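Finding a Border for Vama: Report on a Location Project
Film Production, second-year group project
Dec 26, 2021

Vama is a short film about a woman who gets stuck overnight at a customs post because there's a mistake in her paperwork. Oláh wrote it and directed it, Aileen Bautista shot it, and I was the locations person, so this report is mostly about places. I didn't want locations, to be fair. I wanted sound. But I drew the short straw in the first meeting and by the end I'd have fought anyone who tried to take it off me.

The script had a customs hall, a car park with a barrier, a corridor and an office with a bed in it. The whole budget was £400, and that had to cover food, petrol, costumes and every location fee. Our tutor suggested writing the hall out and setting everything in the office. Oláh went very quiet and then said the hall was the film. So off I went to look for a hall.

What I looked at first

I started with the obvious thing, which was ringing working ports. Three said no on the phone and one asked me to send a risk assessment, which I did, and then said no by email. After that I tried old bus stations, and one swimming baths with a lovely ticket office. The baths very nearly had it. It had the right sort of counter and long windows, but you could hear the pumps everywhere, and when I played my phone recording back to our sound team they both just shook their heads.

I kept a location folder for each place with a sketch plan, where the sun comes in, parking, toilets, plug sockets and noise. I started out doing these on paper and typed them up at the weekend, which was daft, as I could never read my own arrows. The toilets line looks silly until you've got a cast of five and a crew standing in a car park in November.
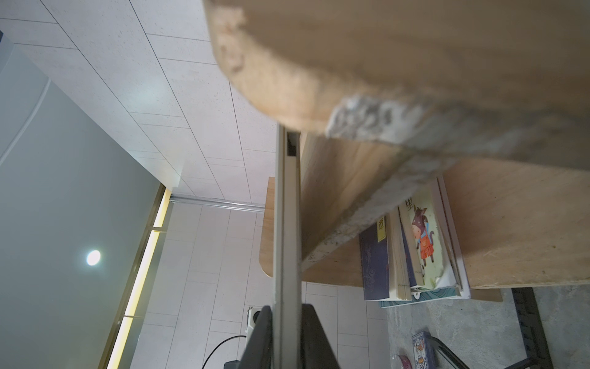 Aileen Bautista's view was that I was spending far too long on how a place looked from the door, and that I ought to stand where the camera would stand and look from there, because a hall that's gorgeous at one end can have a fire exit sign glowing in every single shot you need. She was right, and after that I added a line to the folder for it, with a photo from each camera position Oláh had marked in the script.

Rultum and the ferry building

The old ferry building at Rultum came up through my aunt, who'd gone there for a craft fair. The ferries stopped years ago and it's hired out for fairs and dances now. It has a counter running down one side, hatches with shutters, and a strip of floor worn pale where people used to queue. I sent Oláh one photo and got back a row of exclamation marks.

It wasn't perfect. It was a round trip of 182 miles, which took a painful amount of the budget, and we could only have it for 2 nights before a wedding party came in to decorate. There was also no barrier outside. Everyone had got attached to the barrier! I priced up hiring one and it would have eaten nearly everything we had, so in the end the art department made theirs out of drainpipe and tape and we only ever saw it from behind, in the dark, with headlights on it. It looks great in the film and dreadful in the behind-the-scenes photos.

The fee was the part I was most nervous about. I'd never negotiated for anything. I wrote out what I was going to say, rang up, lost my place straight away and ended up just telling the lady the plot. She wanted to know if the woman gets across the border in the end. I told her, and she gave us the charity rate, and I've put her name in the credits. 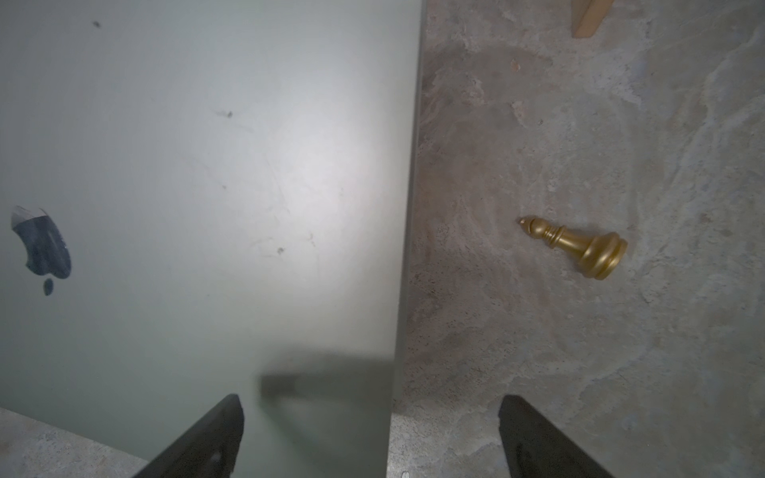
The corridor and the office were easier, because neither had to be in the same building. We split them off and shot both at Trarier, the community arts centre ten minutes from campus, which meant the Rultum nights could be all hall and car park. The trick was making the two places join up. In the hall there's a green door behind the counter, and in the film she goes through it and comes out in the corridor. At Trarier the door was cream. We weren't allowed to paint it, so we hung a sheet of painted board over it for one shot – you get roughly a second of it as it swings – and nobody who's watched the film has asked me about it.

Matching the light was harder than matching the paint. The hall has tubes in the ceiling that go a bit green on camera, and the corridor has warm bulbs. Aileen put gels on our own lamps and turned the house lights off altogether. If I did this again I'd take light readings on the recce and stick them in the folder, as we lost most of an hour to that.

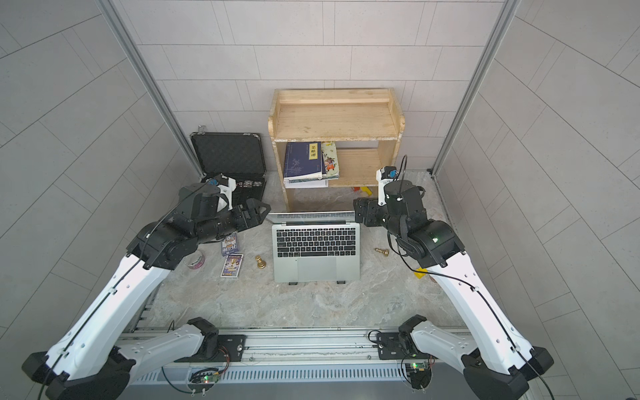
Fig. 3. A laptop and an open case, seen from above.

Permissions and paperwork

I ended up with 21 emails in the Rultum thread alone. For each location we needed a signed agreement, the college's insurance certificate and a risk assessment, and for the car park I also had to let the houses opposite know we'd have lights on late. I put a note through every door with my number on it. One person rang, and that was to ask whether they could be in it. (They are. Second in the queue, big scarf.)

What I'd change

I should have gone to Rultum at night before we filmed there. I'd only seen it in the afternoon, so I had no idea that a security light on the building next door comes on whenever a fox goes past. We lost four takes to it. I'd also ask for the keys the day before, and I'd put aside proper money for hot food, as the second night ran late and all we had left was crisps.

The finished cut is on the department drive along with the location folders, sketch plans and copies of both agreements. The baths folder is in there too, in case anyone in the year below needs a ticket office and doesn't mind pumps.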